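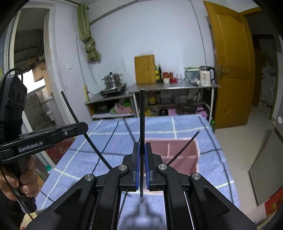
A long, thin black chopstick, held upright.

Birnine cookery school to open a year-round noodle kitchen in Gotcombe

Gotcombe, Mar 22, 2025. Birnine, the independent cookery school on the first floor of the old Pennington building, is opening a kitchen given over entirely to noodles. It will run evening classes, weekend workshops and a monthly shared supper, and bookings for the first term are open now.

The noodle kitchen takes over the long room at the back of the school, which used to be the stock room for the shoe shop downstairs. It has had new sinks, a proper extraction hood (the old one rattled so loudly that tutors had to shout over it) and a run of low worktops for rolling and cutting dough. There are places for 40 people across the week, and class sizes will stay small enough for everybody to get their hands into the flour.

The idea came from the school's own pupils. At the end of last summer's term Birnine asked everyone who had taken a class what they would most like to learn next, and 133 of them wrote back. Bread was expected to win, as it always had before. Noodles beat it comfortably, and plenty of people added notes in the margins: how do you stop them sticking, why does my broth taste of nothing, can you make them without a machine?

"I read every one of those forms on the train home and I was grinning the whole way," said Thulani Coetzee, head tutor at Birnine. "People in this town are mad about noodles and they've mostly been eating them out of a packet. I've got nothing against a packet, I had one on Thursday's leftovers budget myself as a student and I'd do it again. But when you pull your first noodle by hand and it doesn't snap, you want to ring your mum. I did ring my mum."

The opening term starts with wheat noodles and stays there for four weeks. Pupils will mix and rest a plain dough, then roll and cut it with a knife, and go on to pulled noodles once they have a feel for how the dough stretches. Buckwheat comes next, then rice noodles, with a session on egg noodles squeezed in for anyone who wants something quick to make after work. Flour for the whole term is coming from Tavitz, the small mill up the valley, whose millers spent a good part of the winter grinding test batches for the tutors to try. Several were too coarse. One made a lovely noodle and a terrible mess of the sieve.

Broth has its own set of classes. There is a light vegetable one that can be ready in under an hour, a chicken one that can't, and a mushroom one that Coetzee describes as "brown, murky and the best thing I know how to cook". Pupils on these evenings are asked to bring a jar with a tight lid, as there is always more than anyone can finish.

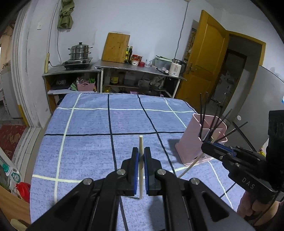
Table skills get an evening to themselves as well. A good many of those who answered the school's questions said they felt awkward with chopsticks and usually asked for a fork, so the first supper of each term will begin with half an hour of relaxed practice. Tutors will start with the lower stick, which stays still, resting in the crook of the thumb and against the ring finger. The upper one does all the moving, held much like a pencil. Beginners tend to grip too near the tips and squeeze too hard, and most find things easier once they slide their fingers further up and let the hand go soft. Practice begins on cubes of firm tofu, moves on to slices of carrot, and ends with peanuts for the show-offs. Forks will be on the side all evening for anyone who would sooner just eat!

The evening will also cover some of the manners that go with a shared table, which differ from one country to the next and from one family to the next. Standing chopsticks upright in a bowl of rice is best avoided in many places, for its link with funeral customs. Lifting the bowl towards your mouth is quite normal in some homes and frowned on in others. Slurping is very welcome at Birnine.

A recipe book will follow in August. It runs to 241 pages and has been put together by the tutors from class notes, with a long chapter on leftovers and another on dipping sauces. Pupils have been trying out the recipes at home since last autumn and sending back comments, some of them quite blunt. The cold sesame noodles were rewritten four times. A chilli oil was dropped after three people reported setting off their smoke alarms, then put back in with a lower heat and a lid.

"The book is for people with one decent pan and a worktop the size of a tea tray," said Coetzee. "I live in a flat like that. Everything in it has been cooked in my kitchen with the ironing board folded up behind the door."

Complete beginners are welcome at every level except the second pulled noodle workshop, which assumes you have done the first. Aprons are provided. The dough classes are not suitable for people who avoid gluten, but the rice noodle sessions are held on separate days, after a full clean-down, and use their own boards and knives. Please mention any allergies when you book so that the tutors can plan the menu. Children aged eight and over can come to the weekend workshops with an adult, and one ticket covers the pair of you.

The Pennington building has a lift to the first floor, reached from the side entrance by the bicycle racks. The front stairs are steep and the handrail is on the left only.

Booking details

A full evening course of five classes costs £179, with all ingredients included. Single workshops and suppers are priced separately and can be booked at the school's front desk or through the Birnine website. Anyone on the waiting list from last term will be offered a place before general booking for the pulled noodle workshops begins.

Press enquiries

Thulani Coetzee, head tutor, Birnine, Pennington building, Gotcombe. Reporters who would like to sit in on a class are very welcome, and should expect to be handed a rolling pin.

ENDS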